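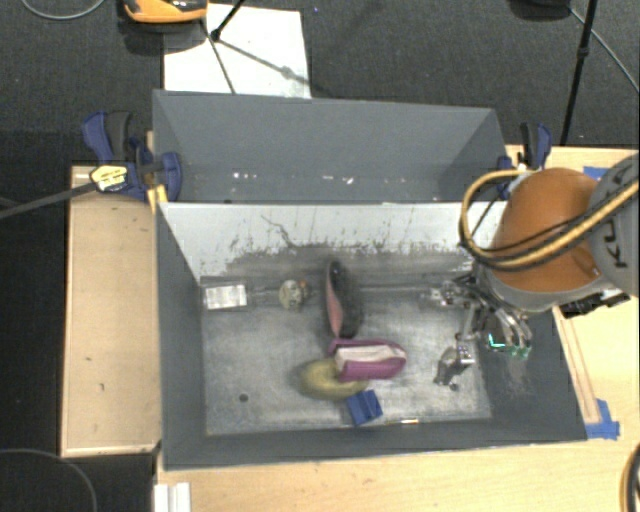

Abrasion notes, July, second entry. Started 8:40. The question carried over from the last entry is whether the wear we get on the Grindex rig looks anything like the wear that molded parts pick up in ordinary use, or whether we are measuring something else with good repeatability. The gray two-compartment bin is a fair reference for what ordinary use does. Its pale divider is light in the upper portion and the damage sits along the lower edge, ragged dark scratches and worn patches, with one thin branching scratch running diagonally left of center. The floor of the front compartment has cloudy whitish wear marks instead of distinct lines. So there are at least two kinds of mark on one object, and our coupons only ever show the first kind.

Coupons today: Haverford gray sheet, lot as received, cut to the usual size, edges deburred by hand. Wiped with isopropanol, left on the rack for an hour, weighed. Balance drifted on the first two and was re-zeroed. Masses for those two were retaken and the first readings struck out.

Run A. Grindex with 400 grit paper, dry, standard load, 1,289 strokes. Stopped early on torn paper. The tear started at the clamp end, same as last month. Coupon surface has parallel lines full length, sharp edged, easy to catch with a fingernail. Mass loss is above the balance resolution but I do not trust it, as torn grit was stuck in the surface and came off only partly with the brush.

Run B. Same grit, new sheet, clamp bars padded with a strip of gasket rubber. 2,541 strokes, no tear. Lines again, denser, with the first hint of haze where the stroke reverses. The padding stays.

Run C. Grit paper replaced with the Stama felt pad, loaded with loose alumina slurry. Same load. Checked every 20 minutes and re-wet each time. Haze over the whole contact area by the third check, no lines visible by eye. Under the loupe there are short pits in no particular direction. Closest thing so far to a whitish, cloudy wear mark.

Working explanation, to be argued with: fixed grit plows, loose grit rolls and dents. A bin floor or tray gets dust under whatever is sliding on it, and the direction changes every time. A vertical wall gets hit by corners and edges near the bottom, one pass each, and that is closer to the paper. If this is right then one number for "abrasion resistance" is covering two mechanisms and the ranking of materials could swap between them. The Ondton sheet did poorly on paper in spring and was dropped from the list. It was never tried with slurry.

Problems. Slurry settles out in the feed bottle and the concentration at the pad is a guess. The felt holds old particles, so a pad cannot be shared between materials. Haze is not being measured, only looked at, and my view of it changes with the lamp position. Gloss meter is out for calibration.

Next:
Repeat C with a fresh pad and the bottle on the stirrer.
Ondton sheet, both methods, three coupons each.
Fix the lamp at one angle and tape the bench.
Ask stores for more 400 paper, down to the last sleeve.

Rig cleaned and covered 16:15. Slurry tray left to soak in the left sink, please do not empty it into the drain.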